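Unit 9: House Rules for Handheld Gripper Work in Lived-In Rooms

Course handout, Practical Automation. Read before the lab. The lab sheet assumes you have, and so does the person who marks it.

Where we left off

Last unit dealt with machines behind fences. Fences are wonderful. A fence has a gate, the gate has a switch, and the switch has a standard with a long number that you were asked to learn and mostly did. This unit has no fence. The work is laundry, the workplace is a bedroom, and the tool is a two-finger gripper carried by a person who would like their pinky back at the end of the shift.

There is far less written guidance for this kind of work than for a palletizing cell. What we use in this course is the Brophy sheet, a set of shop rules that began as a page taped to a cupboard door and has been revised every November by whoever was most annoyed that year. It has no legal force. It will still cost you marks.

Two words you need to keep apart

A requirement is something you must do, and someone can check whether you did it. "Keep free hand behind the pivot screws while closing" is a requirement.

A recommendation is something you should do unless you have a reason, and you write the reason down. "Work from the top of a pile" is a recommendation. "Be careful" is neither. Every year a group hands in a procedure with "be careful" in it as a control measure, and every year I write the same word in the margin.

Rule 1. Look at the surface before you look at the item

Students go straight for the jeans. The jeans are rarely the problem. On a soft surface the fingers can pick up what is under the garment along with the garment, and a thick blanket will come along quite willingly. Before the first grasp, note what the item rests on, what lies next to it, and what else in reach is made of cloth. In a bedroom the answer to the last one is everything.

A folded item gets approached low and square, fingers open, with the pads clear of the layer beneath. If you can't say which edge belongs to the garment and which to the bedding, you are not ready to close. For the folded pair on the fern blanket, the lower edge of the stack is the one to name in your notes, and the buttoned flap on top is the one to leave alone. Flaps lift, the rest stays put, and you have unfolded somebody's trousers.

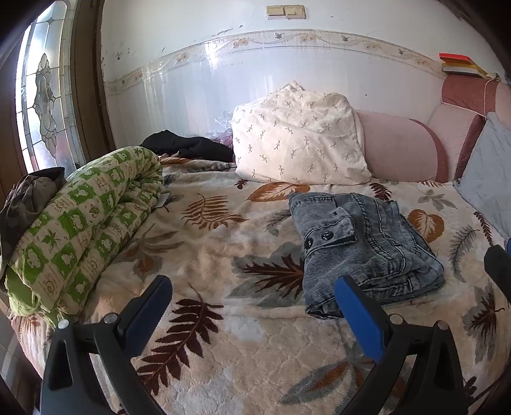 Rule 2. Declare the work zone

In a cell the zone is painted on the floor. On a bed you have to say it out loud or write it down: this blanket, up to the rolled comforter, no farther. Things outside the zone aren't touched, moved, tidied or admired. That includes clothing piled against the wall and anything in a plastic bag. Bags get a line of their own in the Brophy sheet because thin film sticks to rubber pads and then travels.

If something outside the zone is in the way, stop, put the gripper down, move it by hand, and declare the zone again. Yes, the whole thing. It takes less time than the argument about whether you needed to.

Rule 3. Hands, sleeves, hair

Requirements, all of them:

Free hand stays behind the pivots whenever the fingers are moving.
Sleeves above the wrist or tight at the wrist.
No rings or bracelets on either hand.
Long hair tied back, including yours.

The closing force on the teaching grippers is modest. A modest force on a fingernail is still a memorable afternoon.

Rule 4. Slow down when the cloth moves

Rigid parts have the decency to stay the shape they were. Denim doesn't. Once a pair of jeans is half open, the legs go where they like, the seams catch, and a pocket edge can look remarkably like a good place to grab. It often is one, structurally speaking: stitched layers hold better than a single thickness. But a pocket is also an opening, and one finger inside and one outside is a different grasp from the one you planned. Log it as such.

The Flinano exercise (see the lab sheet) asks you to limit hand speed while the garment is moving. We don't measure it with anything clever. If your own recording shows the cloth smeared so that you can't pick out the seam, treat that stretch as one where you can't prove where the pads were, and mark it for review. Marking is no confession of guilt. Leaving it unmarked, on the other hand, is the sort of thing I enjoy finding.

Look for the double stitching and the darker vertical seam when you annotate faded denim. They are your best landmarks on a garment that otherwise offers a great deal of pale blue.
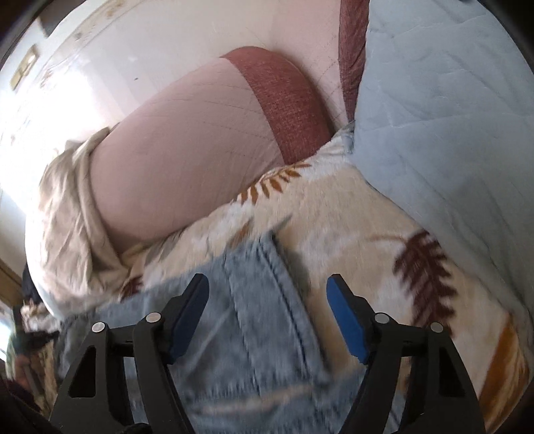
Rule 5. Private rooms stay private

A bedroom tells you more about a person than a warehouse aisle does. Get consent in writing before you record, and say in that consent which room and which surfaces. Names, letters, medicine labels and family photos are put away by the occupant, never by you. If one turns up in a recording anyway, the clip goes on the hold list and stays there until the occupant decides.

Palport, the imaginary-sounding but compulsory form system we all log in to, has a field for this. It accepts 44 characters. Write small thoughts.

Rule 6. Keep a log that a stranger could use

For every attempt write down the item, the surface, the grasp edge, the result, and anything you touched by accident. "Went fine" is not a result. "Lifted, blanket came up at the left, released" is a result, and a rather good one. In last year's set, nearly 27 percent of attempts had an empty accident column, from a cohort that had visibly dragged bedding all over the place.

For the lab

Groups of 3. Bring your own garment, clean please, with at least one closure that isn't a zipper. Grippers are signed out from the Grudora cabinet and go back with the pads wiped and the screws checked for play. Hand in your zone statement, your log, and one rule from this handout rewritten so that a stranger could check it. If you choose Rule 4, know that most people do, and most of them put "be careful" back in.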